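**Unidad 4. Buenas prácticas en la captura con pinzas manuales**
Apuntes de Bongani Moodley. Curso Curamano, revisión de marzo

Se da por leído el protocolo Windis. Lo que sigue recoge solo las reglas que se evalúan en la práctica.

### 4.1 Marcadores

- Cada pinza lleva su cubo fijado al cuerpo, sin holgura. Un cubo que gira con la mano invalida la sesión completa.
- Las caras impresas se limpian con paño seco. No se aceptan esquinas levantadas ni brillo de cinta adhesiva.
- Mangas, pulseras y cables quedan por detrás del cubo durante toda la toma.

### 4.2 Entorno

- Iluminación mínima en el plano de trabajo: 800 lux.
- En cuartos de baño y cocinas, los cables se retiran de la zona de paso antes de empezar.
- Los objetos de uso diario permanecen en su sitio. Se apartan documentos, recetas y cualquier etiqueta con datos personales.

### 4.3 Manipulación

1. Comprobar el indicador de estado de ambas pinzas.
2. Cerrar la mordaza sobre la parte rígida del objeto.
3. En tareas bimanuales, una pinza sujeta y la otra actúa. El cambio de función se anota en la hoja Shezi.
4. Trabajar sobre la pila o la encimera, nunca sobre el suelo.
5. Duración máxima por toma: 76 segundos. Descanso obligatorio cada 14 tomas.

### 4.4 Rechazo

Se descarta la toma si un cubo sale del campo de la cámara superior, si la mano toca el objeto directamente o si falta la hoja. El descarte se registra en Cletudura con el código correspondiente; no se borra el archivo original.

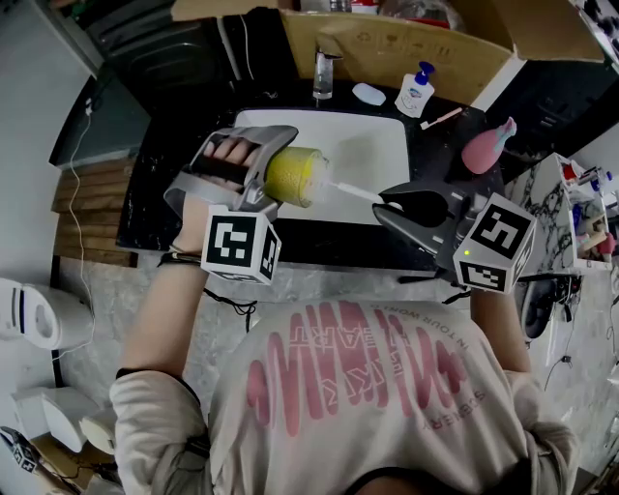
*Fig. 4.1. Trabajo bimanual sobre el lavabo, con un cubo de marcadores en cada pinza.*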